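How I run a tidy pick-and-place session (and the house rules I stick to)

Posted 11 October 2023

I've been asked a few times now how we keep our gripper sessions at Grondness from turning into a muddle, so I've finally typed up my routine. It's nothing fancy! Most of it came out of the Garkari project, where we logged 3408 grasps and then had to bin 147 of them (my fault, mostly) for sloppy starting conditions.

Start with a bare table. I mean properly bare: no mugs, no spare screws, no blocks from last time. Open the gripper all the way, bring the arm to its start pose and have a good look through the wrist camera before you touch anything else.

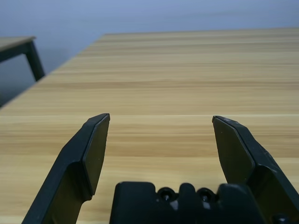
Next, check the stop button. Press it, make sure the arm really does halt, then reset it. I do this at the start of every session, even if I've only been away for lunch. Keep your hands off the table whenever the arm is live, and if you need to nudge a block, pause first. Yes, every time. I know it's a faff.

Then set the speed. Our rule, borrowed from the Baek workshop notes, is three slow runs before you go anywhere near 100 per cent, and you stay within reach of the button for all of them.

Now put your blocks out. Leave plenty of room between them so the fingers can come down either side without clipping a neighbour. Close slowly, wait a moment, and only then lift. 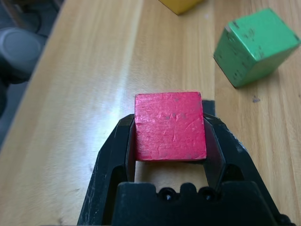

Write down every grasp as you go, including the rubbish ones. I used to skip the failures (so tempting when you're on a roll!) and regretted it badly when Sundier wanted the full log. A drop is a result, so note the block colour, the speed and what you think went wrong.

Worn blocks are fine to use, by the way, but don't swap one for a fresh one halfway through a set. Fresh paint can grip differently and you'll be scratching your head for days.

When you're finished, open the fingers, park the arm, power down and clear the table for the next person. Initial the sheet before you leave the room.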